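Forum: Small Buildings and Community Projects
Thread: Ventilation block vs. louvers for a two-room clinic, hot-humid site

pondside_mk
Posted Jun 10, 2024

Schematic stage on a two-room outpatient clinic outside Lekow. Single story, 932 square feet enclosed, plus a covered waiting porch on the north side. Grid power is unreliable, so the exam room and the waiting room both have to work on natural ventilation. Prevailing wind is from the southeast for most of the year and close to nothing in November.

Current scheme has perforated concrete block at high level on both long walls and operable windows below. The client's reviewer wants fixed metal louvers instead, citing cleaning. Has anyone run both in a clinical setting? Budget doesn't allow for mechanical backup beyond ceiling fans.

tgraben
Louvers. Perforated block holds dust on every horizontal edge and you can't wipe the inside of the cells. Infection control people will flag it, and they'd be right to. With louvers you can take out the screen behind, wash it and put it back.

lintel_and_sill
Disagree for this climate. Free area is what matters and most fixed louvers are poor on that. Check the data sheet before you commit. The Pondex unit we priced looked fine on face area until we deducted the blades and the insect mesh. Block with large openings did better for the same wall length, and a mason can replace a broken one without ordering anything.

Cleaning is a fair point in the exam room. In the waiting room I don't see it as a reason to switch.
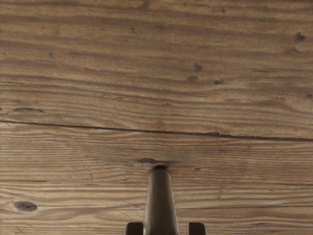 On the wind: if November is still, cross ventilation won't carry you in either case. You need height difference between inlet and outlet. Put a ridge vent or a raised monitor over the exam room and keep the low inlets on the shaded side.

pondside_mk
Section currently has a monopitch roof, high side north. Outlets are at the top of the north wall. No ridge. Would that give enough stack height?

lintel_and_sill
What's the vertical distance, center of inlet to center of outlet?

pondside_mk
Seven feet.

lintel_and_sill
Marginal. Stack flow goes with the square root of height times temperature difference, and your temperature difference will be small with a heavy wall and open windows. Fans will do more for comfort. They won't do anything for air changes.

quoin_88
Two things not mentioned yet.

First, direction of flow between rooms. If the porch is north and the wind is southeast, air goes exam room to waiting room. For a respiratory patient in the exam room that is the wrong way around. Either swap the plan or give each room its own inlet and outlet with a full-height partition between them.

Second, driving rain. Perforated block on the southeast wall needs a deep overhang. We used 25 inches at Wutomar and it wasn't enough. The floor behind the wall got wet in every storm.

tgraben
Agree on the partition. That matters more than block or louver.

Still don't accept block in an exam room. Ease of repair doesn't help if the surface can't be disinfected.

pondside_mk
The partition stops at door head at the moment, to share light from the north. I can glaze the upper part and keep the light. Swapping the plan is harder, as the septic field fixes the toilet position.

bvault
Glaze it fixed, not operable. Someone will open it.

For the roof, I'd put more money into the ceiling than into either wall product. Bare metal sheet radiates straight down on people lying on an exam table. Insulated ceiling, vented cavity above it, mesh at both ends of the cavity. The Durán clinic drawings have a usable detail, though the mesh size shown is too coarse for mosquitoes.

lintel_and_sill
Seconded on the ceiling. Keep the cavity vent separate from the room outlets or you lose control of both.

pondside_mk
Revised scheme: block in waiting room only, screened louvers in exam room sized on net free area, full-height partition with fixed glazing above the door, insulated ceiling with vented cavity. Overhang on the southeast goes to 36 inches. Footprint unchanged, roof area goes up to 1064 square feet in plan, not counting the porch.

quoin_88
Check uplift on that overhang. Also ask for removable screens that clip from the inside, so staff aren't on a ladder outdoors.

tgraben
That works for me. I'd still like to see the free area numbers for the exam room before it goes to the reviewer.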